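Kidine garment folding, software sync
Minutes, Sunday, April 2, 2023

Present: Cor Maes (chair), Huệ Vũ (perception), Lærke Hedegaard (planning), Villads Hjaltadóttir (tooling)
Joined late: Elínborg Kvaran (control), from item 2
Minutes: Lærke, having lost the draw

Cor thanked everyone for meeting on a Sunday. The thanks were noted and not returned.

1. Minutes of the last meeting

Accepted with one correction. Villads did not say the Plomel converter was "finished." He said he was finished with it.

2. Converter and time sync

Plomel now reads the raw recordings and writes them out in the training format without falling over on long episodes. Villads ran it over the full set of 400 episodes. It rejected 109 of them, nearly all for a drift between the video timestamps and the jaw-width log.

Elínborg asked what threshold the check uses. Villads said three milliseconds. Elínborg asked who had picked three milliseconds. There was a pause long enough to be minuted. The number came from an old config file with Elínborg's initials in it.

Agreed to measure the drift per episode and correct it where it is linear, and to reject only what is left over. The rejected episodes stay on the Jundberg server until that is done. Nobody is to "tidy" them.

3. Perception: black on black

Huệ reported on the segmentation model with dark garments. It does well on the fabric out in the open and badly close to the jaws, where the mask for the garment runs straight down into the gripper and claims that too. By the model's reckoning we have been folding our own hardware.

She brought two frames to discuss, one with the buttoned coat and one with the garment that has a label showing. In both the garment and the gripper body are black, and the blue pads are the only part of the tool the model can be trusted to find. 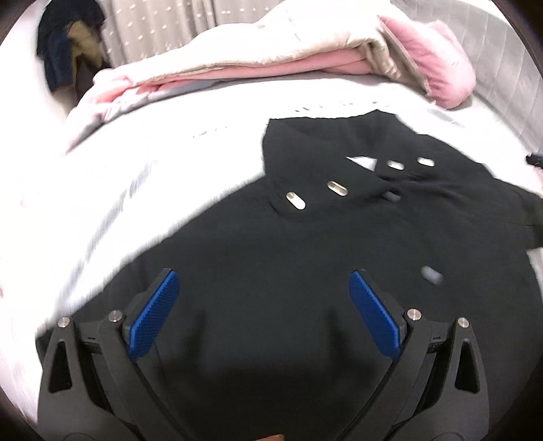
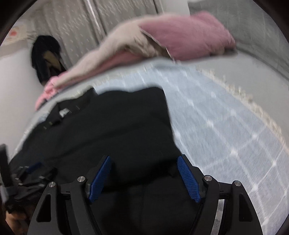 Both frames: blue finger pads over a black garment on the bed. The second frame also has another gripper at lower left.

Points from the discussion:

Huệ proposes a fixed mask for the gripper body, with the moving parts placed from the jaw width at each time step. The pads give a good check on whether the placement is right. Elínborg supports this, provided item 2 is fixed first, as a mask driven by a late jaw width will be wrong with great confidence.

Cor asked whether we could just use lighter clothes. Huệ said the customer's clothes would presumably be whatever color the customer liked. Cor withdrew the question and asked that it be left out of the minutes.

The button highlights in the coat frame are useful. They are small but stand out from the fabric, and the keypoint head could use them to work out which way the front panel lies. Lærke would rather have a collar and two shoulders, but will take buttons. The label in the other frame can't be read at that blur. Huệ doesn't need to read it, only to know it is there.

Motion blur: both frames have it on the bedding. Huệ wants blur added as an augmentation. Villads wants the exposure shortened. They have had this conversation before and were asked to have it again somewhere else.

The second gripper needs its own class. At present the model labels it "garment, other," and the planner then politely tries to route around a sleeve that is made of linkages.

4. Planning

The fold planner assumes one flat layer at the start. Lærke pointed out that neither frame offers anything of the kind. She has a branch that scores candidate grasp points by how likely they are to lift a single layer, and it picks sensible points on shirts. On coats it prefers the bedding — a large, well-behaved piece of cloth, to be fair to it.

Agreed to restrict grasp candidates to the garment mask, which brings us back to item 3, which brings us back to item 2. Villads asked whether he was the bottleneck. The chair moved on.

5. Kjærgaard demo

Still planned for September. Cor would like a coat in it. Elínborg would like a towel. Left open, with a towel bought in the meantime.

6. Any other business

The viewer still opens every episode upside down on Cor's laptop and on no other machine. Villads has closed the ticket twice. Cor has reopened it.

Actions

Villads: per-episode drift report, then the linear correction in Plomel.
Elínborg: justify or retire the three-millisecond threshold.
Huệ: gripper mask from jaw width; new class for the second gripper.
Lærke: grasp candidates inside the garment mask only.
Cor: update his laptop before reopening anything else.

Next meeting on a weekday, by unanimous vote.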